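# Jevden dish rack, two-tier: five months in

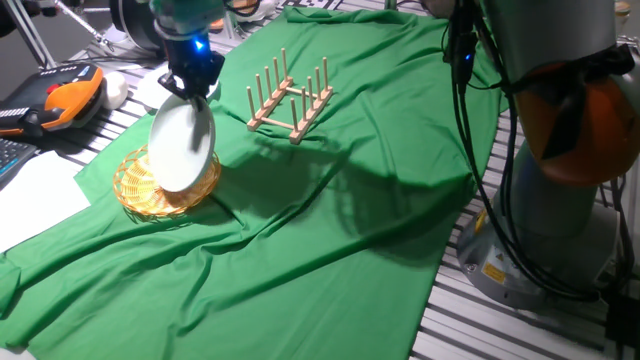 We don't have a dishwasher. The flat came with a gap under the bench where one used to be, and the landlord has put a shelf in it. So for a household of three, everything gets washed by hand and everything has to dry somewhere. I bought the Jevden two-tier rack in September to replace a cheap wire one that had gone rusty at every joint.

I've used it every day since, and this is how it has held up.

## What you get

The rack comes flat in the box: two side frames, an upper shelf, a lower shelf, a drip tray, a cutlery cup and a bag of screws. There's one hex key. Assembly took me half an hour, most of it spent working out which way round the side frames go. The instructions are a single sheet of drawings and the left and right frames look the same until you notice the slot for the drip tray. Don't tighten anything until all the screws are in, or the top shelf won't line up.

The metal is powder-coated in a dark grey. Mine had one small bare patch on the underside of the lower shelf where it must have hung during coating. I dabbed some enamel on it and haven't seen rust there.

## Plates

The lower shelf holds plates upright in slots. Standard dinner plates sit well and don't lean on each other. Side plates are fine too, though the small ones tip back a bit and you need to put them at the wall end.

Wide-rimmed pasta bowls are the weak point. The slots are too narrow for anything deep, so a bowl takes up three of them and still sits crooked. If your everyday crockery is mostly bowls, look at the Kravets rack instead. My sister-in-law Bohdana has that one and the spacing is much more generous. It's also a good deal bigger and wouldn't fit between my sink and the stove.

## Glasses and mugs

These go upside down on the top shelf. The bars run lengthwise and are close enough together that a wine glass stands up without fuss. Mugs drain properly apart from the ones with a deep ring in the base, which hold a little puddle whatever you do. I tip them and move on.

The top shelf will take a medium saucepan as well, but the whole rack feels top-heavy when the lower shelf is empty. Put the plates in first.

## The drip tray

This was the reason I chose the Jevden. The tray slopes towards a spout at the front, and the spout swivels so you can aim it into a sink on either side. It works. Water runs off and there's none sitting under the plates in the morning.

The spout itself has been the only real fault. It's a push fit, and after two months it had started to drip at the join onto the bench. I wrote to the shop and a woman called Oksana Shevchuk replied the same afternoon and posted a new spout at no charge. The replacement is a slightly tighter fit and hasn't leaked.

The tray needs pulling out and scrubbing once a week. I do mine on Sunday. We have hard water, and if I skip a week there's a chalky line along the low edge. White vinegar shifts it. Don't use anything gritty, as the tray is plastic and will scratch.

## Cutlery cup

Too small. It hooks on the side and holds the knives and forks from one dinner for the three of us, with serving spoons left out. The holes in the base are also wide enough for a thin skewer or a chopstick to poke through and stop the cup from seating properly. I've swapped it for an old Posum utensil pot with holes drilled in the bottom. It stands beside the rack on a folded tea towel.

## Compared with the old way

Before this I'd also tried a Rornitetti drying mat, the thick quilted kind that you roll out on the bench. It was fine for glasses and no good for plates, and it smelled by the end of the week however often I hung it out. I still keep it in the drawer for when we have people over and the rack fills up.

## Good and bad

- Plates dry quickly and don't touch
- Drip tray empties itself
- Narrow enough for a small bench
- Poor with bowls
- Cutlery cup is undersized
- Spout leaked, fixed under warranty

I'd buy it again for this kitchen. Four out of five, and the missing star is for the cutlery cup.

*Kiri Maihi*

**Update:** a reader, Solomiia, asked whether the top shelf can be left off. It can. The side frames have a second set of screw holes lower down for the cross brace, and you'll need to move the brace there to keep the frames from splaying. It still holds the same number of plates.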